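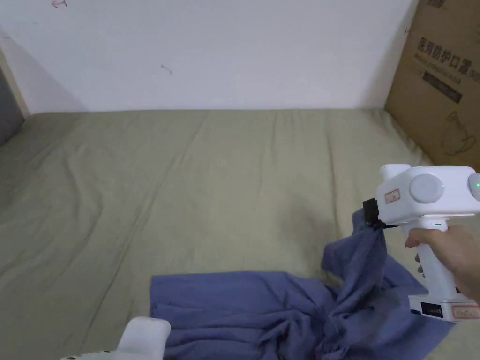
Olive fitted sheet on, creases still to go.

Smoothing a fitted sheet, quick version. Far corners first, the wall side, while you can still lean across. Then the near two. Pull on the diagonal, corner to corner, not straight down. Long creases? Flat palm, middle out to the edge, tuck the slack under as you go. Takes me roughly 5 minutes.

Boxes off the bed before you start, fabric bunches up agianst them. Mine never learn.

Marks on a white wall: damp cloth, tiny bit of dish soap, test a low spot frist. Selina Brunner uses an eraser for pencil.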